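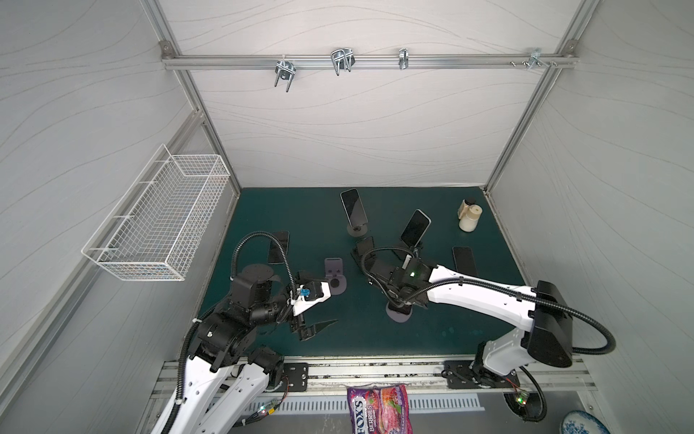
Filed under: Guides > Phone stands

Section 3: Standing your phone up

1. Put the round base down flat, and give it a gentle wobble to be sure.
2. Rest the phone against the upright, screen facing you, and take your time over it.

Note: any phones still waiting their turn are happiest lying flat, face up.

Caution: please don't let go until it has settled, bless it!

We use cookies. Accept / Manage

2 comments
Siwan Morgan: Lovely and clear, thank you.
Seul-gi Do: Will it hold a tablet?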